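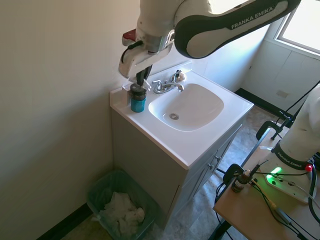

Water notes, 19 April 2019

Home Notebook Water Garden Archive Links

Meter read at breakfast: 3,142 cubic feet. No flow on the small red dial with everything shut, so the toilet valve I replaced last month is still holding.

Drew the first sample from the bathroom cold tap before anyone had used it. This is the stagnant sample, the water that spent the night in the house pipes. Then let the tap run until the temperature stopped falling and drew the second, which is street water. I have been sloppy about this step in the past. The older pages of this notebook mix the two kinds without saying which is which, and I have now put a pencil mark beside every reading I no longer trust. It is most of the winter.

Hardness of the flushed sample, by drop titration with the Rulov kit: 112 mg/L as calcium carbonate. The stagnant sample came out the same within one drop, as it should. Standing in copper overnight does not do much to calcium. The color change is from wine red to a clean blue, and the trouble is the purple stage in between, where it is easy to stop a drop early. I do it in a white cup next to the window and keep adding until one more drop makes no difference, then do not count the last one. Both samples were run twice. I threw out one run because I lost track of the drops when the phone rang.

Conductivity of the flushed sample: 570 microsiemens per centimeter, corrected to 25 degrees C. This is the reading that bothers me. Calcium and magnesium at the hardness I measured, with the bicarbonate that normally goes with them, should account for less than half of it. Something else is dissolved in the water that the titration does not see. Sodium is the obvious candidate, with chloride or sulfate to balance it.

Possible causes, in the order I thought of them:

The meter is off. Checked against the standard solution, and it read correctly. The standard is past the date on the bottle, but it has been kept closed. An old standard that has lost water would read high if anything, and I would then have set the meter too low, so the true value would be higher still. This does not help.

The hardness kit is off. I can't rule this out. The reagent is old too. I made up a known solution from dried calcium chloride a while ago to test this and never labeled the jar, so it is useless and went down the drain today.

The supply is a blend. The plant at Drarport draws from the Cluvuvdale reservoir most of the year and mixes in well water when the reservoir is low or being worked on. Reservoir water here is soft and has little in it. Well water is another matter. If the wells on the Cassim side run salty, a modest share of that water would push the conductivity up with only a small rise in hardness. I like this explanation best, and for that reason I want to be careful with it.

Softened water is getting in from somewhere. We have no softener. The previous owners did, and the capped stubs are still on the wall by the water heater. I went down and looked at them again with a flashlight. They are capped.

Alkalinity next. The test strip puts it close to the hardness figure, but the color blocks on the strip are so far apart that I would not build an argument on it. If alkalinity and hardness match, the hardness is nearly all the carbonate kind and will come out as scale when the water is heated. The kettle agrees with that. It was cleaned with citric acid at the start of the month and has a gray film over the bottom again, thickest over the element. The film fizzes in vinegar, so it is carbonate.

The scale question is why I started this notebook, and I have drifted away from it. Scale depends on temperature and pH as much as on the amount of calcium. Cold water at this hardness leaves next to nothing on pipe walls. Spots on fixtures are a different process altogether: the drop dries, and everything that was dissolved in it stays behind, sodium salts included. This means that a water with a middling hardness and a high conductivity can still spot badly. It also means that some of the residue will wipe off with plain water and some will not, depending on which salt it is. I should have separated these two things a year ago. I wrote "scale" for both all the way through last fall.

A test for it: evaporate a measured amount of flushed water in a glass dish, weigh what is left, rinse with a little distilled water, dry and weigh again. The part that goes away in the rinse is the soluble salt, more or less. The kitchen balance is too coarse for one dish, so the volume has to be large. I set up the first dish this afternoon on the radiator shelf with a sheet of paper over it to keep the dust out. At the present rate it will need topping up for several days. Topping up has to be done from the same bottle, so I filled the big one and marked the level.

Sent the two main readings to the others on the water list after lunch, along with a question on whether the pair looked reasonable for the season. Included the method this time. Last time I left it out and spent three messages answering for it.
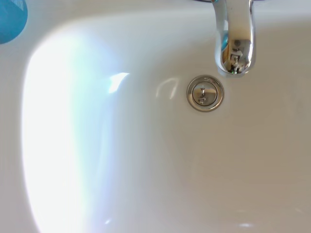
Maya Obeidat wrote back that her conductivity has climbed as well, while her hardness has barely moved, and that she would look at chloride before spending any more time on the old reagents. She is on the other branch of the main, so a fault confined to my house would not explain her numbers. She also asked whether I rinse the conductivity cell with distilled water or with the sample. I use distilled, then sample, then discard and fill again. She thinks one sample rinse is too few after the standard. I repeated the reading with three, and it dropped by a hair, too little to change anything above. I have left the first value in the table and put the second in the margin.

Sewwandi Sikder wants pH from everyone on the same sample. Mine is not worth sending. The electrode dried out over the winter and drifts the whole time it is in the cup. It is soaking in storage solution tonight. If it still drifts tomorrow I will order a new one and go back to the drops, which at least fail in the same direction every time.

The annual report from the utility comes out in June and should give sodium and chloride as a range for the year. A range is not much use for one day in April, but if the upper end is high the blend explanation gets stronger. Wrote to the plant to ask which source has been running since the new year.

Chloride kit ordered, the silver nitrate kind. Note to self: it stains the fingers and the counter, wear the gloves.

Flushing volume. I caught the flush water in the watering can and timed it. The tap temperature was steady after 40 seconds, so I will use a full minute from now on and stop poking the thermometer into the stream every time. The flush water went on the seedlings. If the sodium guess is right I should think about that too, though the tomatoes have had it since they came up and show no burned edges on the leaves.

To do:
Label the bottles with date AND whether flushed.
New hardness reagent.
Dish: top up morning and evening, same bottle.
Ask Maya for her readings from last summer, in whatever units she has.
Copy the winter pages over, leaving out the penciled ones.

Evening meter check: dial still with everything off. Dish down by a finger's width.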